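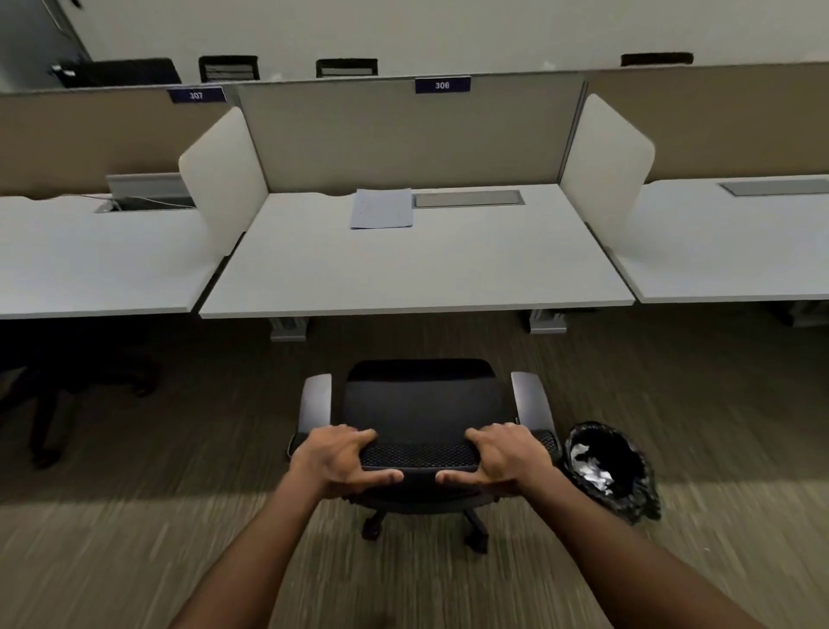 Week 6: Letters, Memory and the Service Memoir

Reading for this week: Roland Ashworth, The Crabtree Ledger (Stivix Press), chapters 1 through 5 and chapter 13. The letters are in the course packet. Read the letters first if you can.

1. Background to the book

Ashworth was drafted at twenty and sent to Korea as a supply clerk. Before that he had worked in his uncle's feed store in Crabtree, the town in the title. He was never in a rifle company. He typed requisitions, checked loads against manifests, and rode along on trucks when a driver needed a second man. He came home, taught high school bookkeeping, and wrote nothing about the war for 40 years.

The book was put together from three kinds of material: the letters he sent his mother, a pocket ledger he kept on his own account, and what he remembered when he sat down to write. His mother saved 171 letters. The ledger covers a shorter stretch than the letters do and has gaps. The first gap is when he was in the hospital with hepatitis. He doesn't explain the second one in the book, and we will come back to it.

Most of you will have read combat memoirs before this one. The Crabtree Ledger is a rear-area memoir, and there are fewer of those on the shelf than you might expect given how many soldiers served behind the line. Ashworth says in the preface that he put off writing because he thought he had no story. Keep that sentence in mind when you get to the chapter on the winter road.

2. Two narrators

A memoir written long after the events has at least two people in it. One is the person it happened to. The other is the person telling it. We will call them the younger and the older narrator. In a novel the author controls both. In a memoir the older narrator is stuck with what the younger one did and said, particularly when there are letters to check against.

Look at the opening of chapter 2, where the troopship leaves. The older narrator says he was frightened and that he stood at the rail until dark. The letter he wrote that same evening (packet, letter 4) talks about the food, a card game, and a man from Ohio who could whistle through his nose. Fear isn't mentioned anywhere.

There are several ways to account for this:

He was frightened and kept it from his mother.

He wasn't frightened then, and added it later when he knew what was coming.

He was both bored and frightened, and each text picked up one of the two.

You don't have to choose in your paper. You do have to show which words on the page lead you one way or another. "He was probably just being brave" is a guess. "He mentions the card game three times in one letter" is evidence.

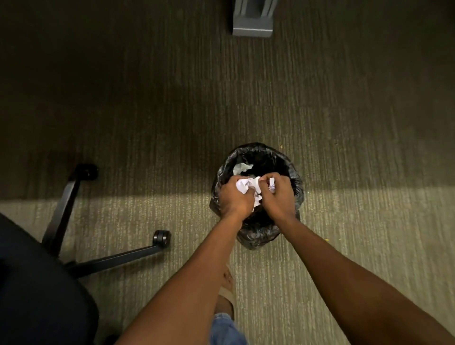
A second place to try this is the pair of passages on Sergeant Dole. In the letters Dole is a joke, a loud man who loses his gloves. In chapter 4 he is the most important person in the book. Mark the first point where the older narrator tells you something about Dole that the younger one could not have known.

3. The number in chapter 13

Chapter 13 is the shortest in the book and the one reviewers quoted. It is mostly a list. Ashworth copies out a page from the ledger in which he had added up every blanket that passed through his hands between November and the spring. The total is 3,976. Then he adds it again, in his seventies, and gets a different answer. He prints the first one.

Questions to think about before class:

Why blankets, when he handled fuel, rations and ammunition as well?

He gives the wrong total and tells us it is wrong. What does that do to your trust in him elsewhere?

The chapter has almost no adjectives. Find the ones it does have.

Some readers find the chapter cold. Others think it is the only place in the book where he lets himself grieve. Students in past years have split on this and both sides have written good papers.

4. Terms

Retrospect: the telling of events from a later position in time. Watch for phrases such as "I know now" and "I would learn."

Scene and summary: a scene gives you a time, a place and people talking. Summary covers a month in a paragraph. Ashworth uses summary for nearly everything and saves scene for the road, the hospital and the trip home.

Reconstructed dialogue: speech the author can't have remembered word for word. Most memoirs have it. Ashworth puts his in plain text without quotation marks. Decide for yourselves whether that is a matter of style or of honesty.

Corroboration: support from a source outside the memoir. Letters by the same author are weaker corroboration than a unit record or another person's diary, but they were written closer to the events. 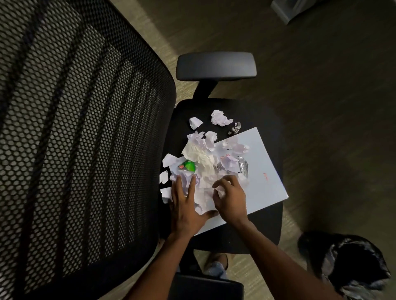
Idun Öberg

5. On the winter road

Read this chapter twice. The first time, read straight through. The second time, keep a pencil and put a mark in the margin each time the tense changes. The chapter begins in the past tense and moves into the present when the truck stops. It goes back to the past for a single paragraph, about the feed store, and then returns to the present until the end.

Compare it with letter 88, written eleven days later. The letter covers the same trip in four lines. He says the roads were bad, they were late getting in, and he could use some socks. The second gap in the ledger begins the day after the trip.

It is easy to write a paper that treats the gap as a secret to be solved. Please be careful with that. We have no record that tells us what it means, and he had every opportunity to tell us himself. You can write about how the gap works on a reader without claiming to know what filled it.

6. Short paper

Four pages, double spaced. Choose one event that appears both in the book and in the letters. Describe how each text handles it, and make an argument about the difference. Do not use the troopship, which we will have done together in class.

Quote briefly. Cite the book by page and the letters by packet number. Do not summarize the whole book; I have read it.

Drafts are optional. If you want comments on one, hand it in at Thursday's class. The library has two copies of the book on reserve, for use in the building only. The paperback has different page numbers, so say which edition you used.

7. For next week

Bring one letter, postcard or printed-out message written by someone in your own family, with their permission if they are living. It doesn't need to be about a war. We will be reading them for what is left out, so a dull one is fine.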